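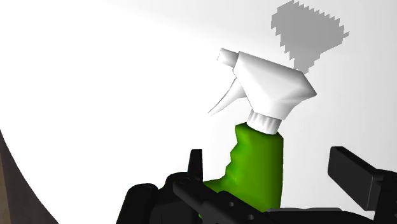

Survey places camp kitchens at Moswood south of the mapped line

A ground survey at the Moswood encampment site has recorded a row of circular camp kitchens on the slope south of the brigade street, in ground that earlier plans show as open pasture. The results were released this week by the Moswood site office. They will change the layout of the marked walking route and the text on two of its panels.

Camp kitchens of this type were dug by Continental soldiers as a ring-shaped trench with the spoil heaped in the middle. Small fireplaces were cut into the inner face of the trench, each with a flue running up through the mound, and the men cooked standing or sitting in the trench itself. Several messes could work at one mound at the same time. The method needed no brick, iron or timber and used less firewood than open fires, which mattered to an army that had usually stripped the nearest woodlots within days.

Little of such a kitchen survives above ground once a field has been plowed. At Moswood the mounds are gone. What remains is the bottom of each trench, filled with darker soil, and patches of reddened clay where the fireplaces stood.

The work was carried out by the survey firm Gratitz with a magnetometer, walked in parallel lines over the full slope. Burned clay gives a strong magnetic reading, and the fireplaces appear on the plot as short arcs of points. The survey logged 418 separate readings above the threshold set for the job. Of these, 114 were classed as probable hearths. Most of the rest were put down to fence wire, plow parts and modern iron, and a smaller group has been left unclassified.

An earlier survey of the same farm, made in 2000, stopped at the Frei property line. At that time the land to the south was under crops and access was not given. The plan drawn from that work put the kitchens behind the huts on the north side – a position based on a single patch of charcoal and on the general practice of placing kitchens to the rear of a camp. The new plot shows nothing on the north side that can be read as a kitchen. The charcoal patch is now thought to belong to a later brush fire or a farm burn pile.

Two trial trenches were opened to check the readings. Trench 1 crossed the edge of a ring and reached undisturbed clay below the plow layer. It produced charcoal, cut beef bone, and a lump of iron that has gone for X-ray. Trench 2 was placed over a weaker reading farther down the slope and found a field drain.

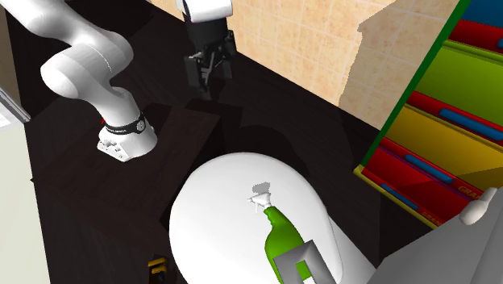
Mwajuma Masanja said the position of the kitchens made sense once the water supply was taken into account. "Everyone looked behind the huts because the manuals say behind the huts," she said. "But the spring is on the south side, and so is the shelter from the wind. They had kettles to fill for a whole brigade. I would still want a third trench before anyone prints the number of rings, because two of those arcs could be one kitchen that was recut."

The survey report takes the same view on numbers. It gives the extent of the kitchen area but no total for the rings, and it notes that the eastern end runs under the Ponach road embankment, where the instrument could not be used. Coring through the embankment is listed as an option. It would need a permit from the county road department, and no application has been made.

The report also leaves open the question of date. Two separate bodies of troops used the Moswood ground, one for a few weeks in the fall and one through the following winter. Nothing from Trench 1 can be tied to either. Bone samples have been set aside for further study, with lab results expected in December.

Both trenches have been backfilled and seeded. The walking route is open as usual, except for the lower gate by the spring, which stays closed while the path is regraded. The old panels will remain in place until the new text has been checked against the lab results. Copies of the survey plan can be read at the site office during opening hours.

Last updated: August 2023

Contact us | Copyright Moswood Site Office | Back to top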